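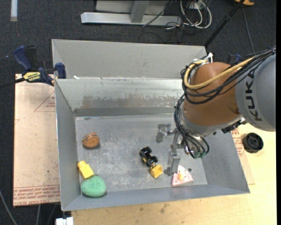

Fig. 4. Metal bin on a wooden tabletop, with small items inside.

Cleaning the Stanum bin

1. Take everything out of the bin and set it aside.
2. Brush loose grit from the floor and the rear compartment.
3. Mix 2 capfuls of Nito cleaner into a bucket of warm water.
4. Wipe the walls from the top down, then rinse.
5. Dry with a cloth.

Note: Light scratches do not affect use.

Caution: Do not use water hotter than 70 °C. Wear gloves if any edge feels sharp.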